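How I Get Sticky Film Off a Tabletop

I spent way too long scrubbing at our table before I figured this out, so let me save you the elbow grease! First, wipe off the crumbs with a dry cloth. Then mix two teaspoons of dish soap into 600 ml of warm water and wring your rag out well (mine used to drip everywhere).
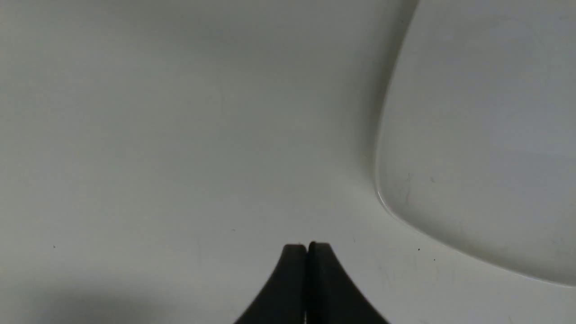

Pale gray-white with a matte finish, my favorite kind to clean.

Go over it in small circles, then again with plain water. Give stubborn spots nine minutes under a damp rag, and dry with a towel.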